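Notes from the Okico open day

Tuesday, October 29, 2019
Posted by the author of this blog

Okico opened its doors last week to anyone who had signed up for the Winow mailing list, and I took the early slot. My interest was narrow. I wanted to see how the hand-held grippers are used for recording folding and sorting work, and whether the finger geometry had changed from the version in the Biltby write-up.

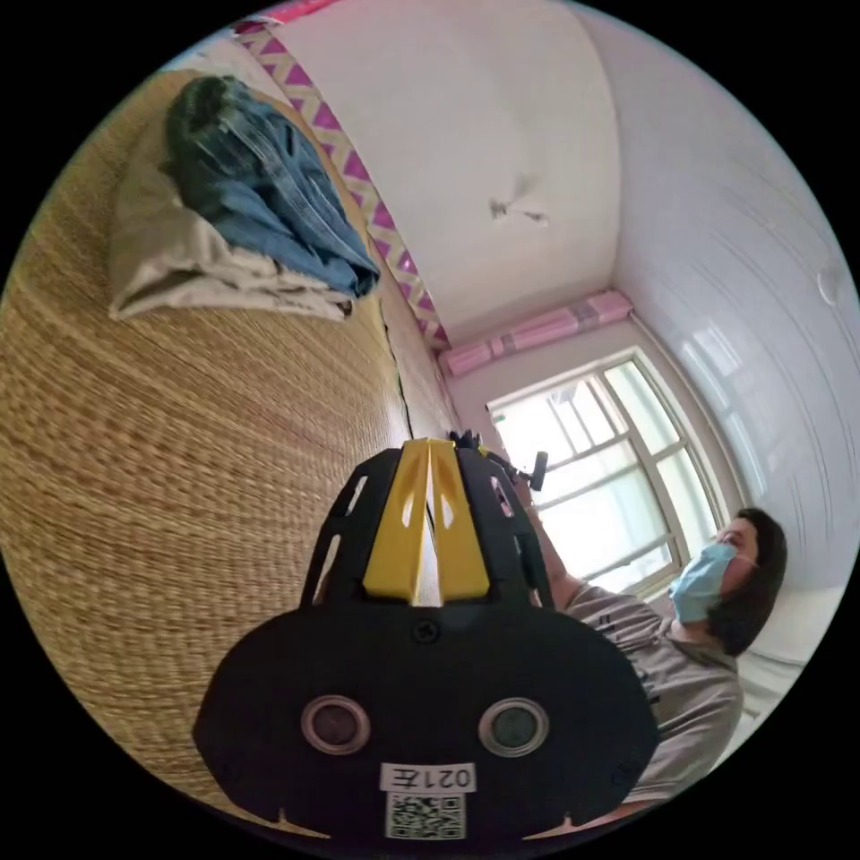

Finger stiffness was my main question going in. The Biltby parts flexed at the tip under load, enough to spoil a grip on a thin hem. The current fingers are bright yellow, meet in a tall taper and sit inside a slotted black housing, with a small knob at the top right. Each unit carries a label and a QR code on its face; 021左 is the left-hand one. The talk put the service interval for the fingers at 40 hours, with a spare set in every kit. I asked about tip wear on denim and was told the figures would be published in December.

The talk ran 37 minutes and was mostly about calibration. Both units have to agree on a common origin before a session, and the procedure has five steps. Drift over a long session is corrected afterwards in Wei, the in-house software. I would have liked to see the raw trajectories, but the screen share failed and we moved on.
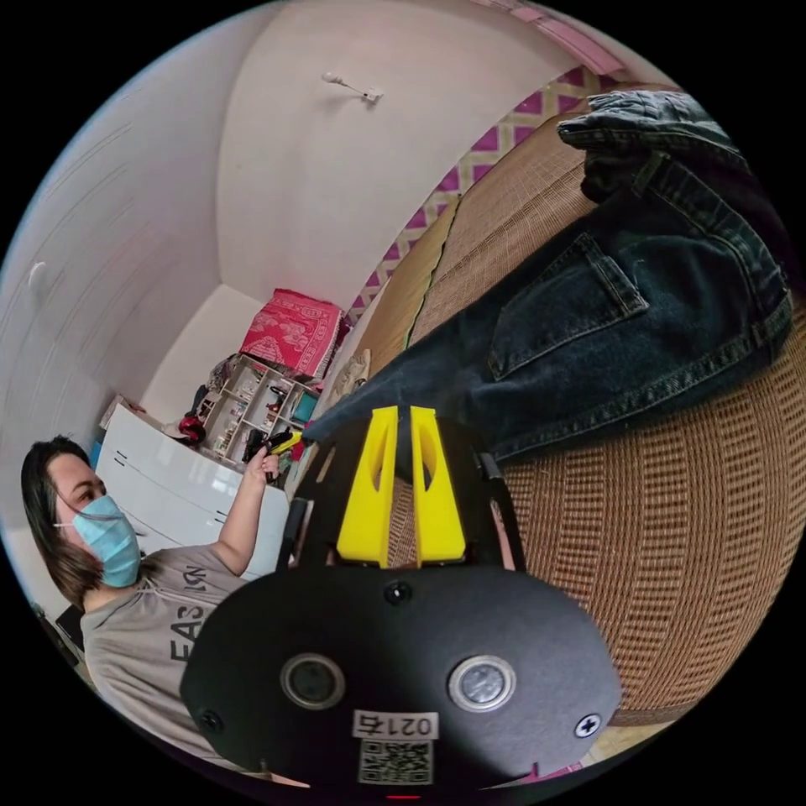

Unit 021右, with the jeans on the woven mat.

Fabric is a sensible test material. It deforms, it hides its own edges, and a pair of jeans has enough layers at the waistband to show up a weak grip. My remaining complaint concerns the documentation, where the mounting torque for the fingers is given on page 7 and nowhere near the assembly drawing. I have written to Okico about it.

3 comments
Share (5)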